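4.2 Storage of wrapped goods in small shops

The survey in Plundondale covered 1552 items kept in thin plastic film. In the December visits we recorded the colour of the label and the state of the film for each item. Shop owners in Stesatgate changed the film more often, and this behaviour was explained mostly by the cost of labour. Glare was a frequent difficulty for the readers of labels, as Shojaei also noted. A loose film makes many small folds, and each fold returns the light in another direction (Figure 4).
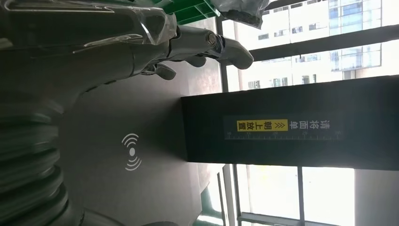
Figure 4. Bright streaks and creases on loose clear plastic wrap.

For this reason the glare score was kept separate from the wear score.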